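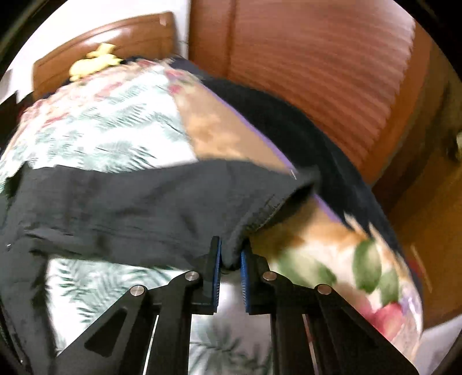

3.2 What people do with leftover flatbread

We had expected the question about leftovers to be a small one, tucked in near the end of the survey, and we were rather taken aback by how much people wanted to tell us. Of the 1000 households that returned the form, 627 said they kept stale flatbread for another meal and 373 said they threw it out or gave it to the birds. Many of those in the first group went on to fill the margins with recipes, and a few pinned extra sheets to the back, for which we remain very grateful.

The commonest use by far was in soup. Cooks in Skosow tore the bread into a hot broth with garlic and let it swell until a spoon would stand in it, while those in Villalba liked it fried first in a little oil, so that it kept some bite. Feltstead households leaned towards the oven, brushing the pieces with butter and baking them until they snapped. Morsy, who carried out the Villalba visits, was given a bowl of the fried sort at nearly every house she called at, and her notes on seasoning are fuller than ours as a result. 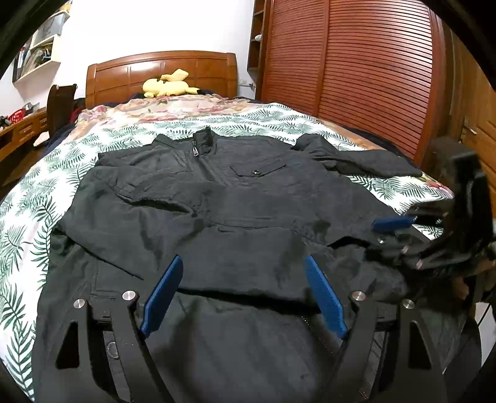
Age of the bread mattered more to our cooks than we had allowed for when we drew up the form. Bread from the day before was thought too soft for soup and was mostly warmed through and eaten as it was, with cheese or an egg. Bread three days old was the favourite for baking. Past that point opinions parted, and it was here that the longest and most heartfelt answers were written - one cook in Feltstead would use nothing younger than five days for her Sunday pudding, and said so twice.

To look at this more closely we asked 12 of the cooks to prepare their usual dish with bread of three different ages, and to score each plate for texture and flavour. The scores are set out in Figure 3. As the figure shows, the soups held up well at every age, whereas the baked dishes fell away once the bread had passed its fourth day. Innes has suggested that the thinner loaves sold in Feltstead simply dry out sooner, and we think this quite likely, though we did not weigh the bread and cannot say for certain.

Figure 3. Mean scores for texture and flavour by age of bread, soups and baked dishes shown separately.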